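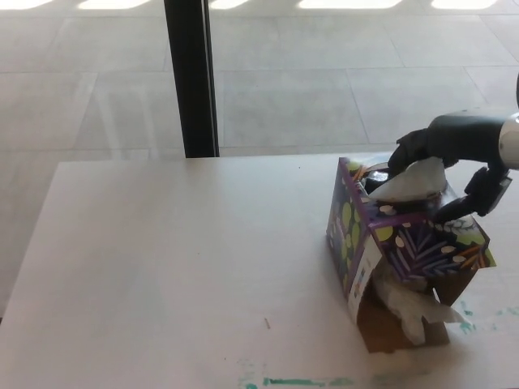

Cutcombe is a word list of household and packaging terms in Australian English, with the everyday name, the trade name and any regional variants for each item. Version 2 has 1,219 headwords. Each entry covers one kind of object and gives the words people use for it at home, in shops and on cartons. A patterned tissue box, purple with lime-green circles, goes under "tissue box", with "box of tissues" listed as a variant. Colour and pattern are never part of a headword, so a plain white box would get the same entry.

Contents

entries.csv - one row per headword
variants.csv - spelling and regional variants, linked by entry id
sources.txt - where each term was collected
CHANGES - differences from the first release

Fields in entries.csv

id: integer, stable between versions
headword: lower case, singular unless the plural is the normal form (scissors, tongs)
trade_term: blank if we found none
register: home, shop or trade
note: free text, often blank

Files are UTF-8 with Unix line endings. Some notes contain commas, so use a proper CSV reader and don't split on the comma.

How it was collected

Szu-yu Cheng went through mail-order catalogues and shop flyers and drew up a first list of around 2,000 terms. Duplicates and brand names came out after that. Vignesh Kurup then interviewed 49 adult speakers in Jurnari and Paisan and asked what they called each item. A variant was kept if at least two speakers gave it without prompting.

Spelling

Headwords use Australian spelling (colour, grey, aluminium). Where a carton used American spelling it is recorded in variants.csv with the tag US.

Known problems

Garden and shed terms are thin. The Paisan interviews skewed older, and "dish" and "bowl" are still muddled in places. Entries 310 to 322 have no register value - this will be fixed in June.

Licence

Free to use and adapt with credit to the Drekov Word List Project. Corrections are welcome; please quote the entry id.

Last updated 13/03/2021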